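Skover rain runs – speaker notes

Slide 1. Where we drive

Thank everybody for coming, and say a kind word about the lunch. Then go straight to the riverside path.

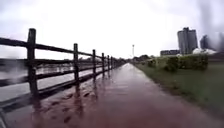

Our method, Allia, looks for the border of the path and ignores the color of the ground. Folks who work indoors ask why, so take your time. Look how the fence posts show up again in the wet paving – a color model is happy to call those dark streaks holes.

Slide 2. Fence on the other side

Allia keeps 2 border guesses alive and drops the weaker one late. I'm fond of this part, so don't rush it! With the fence on the right and grass on the left, the same rule has to hold, puddles and all.
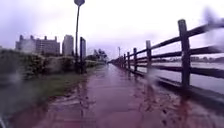
The droplet mask came from Prastex, and we trained it on 500 hand-marked stills. Smears like the ones softening the upper right are left out of the vote – they never get painted over. Pause for questions.

Slide 3. Drops over grass

Mention the 7 settings we tuned, then move along.

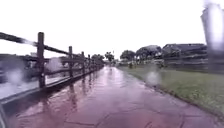 Slide 4. What we'd change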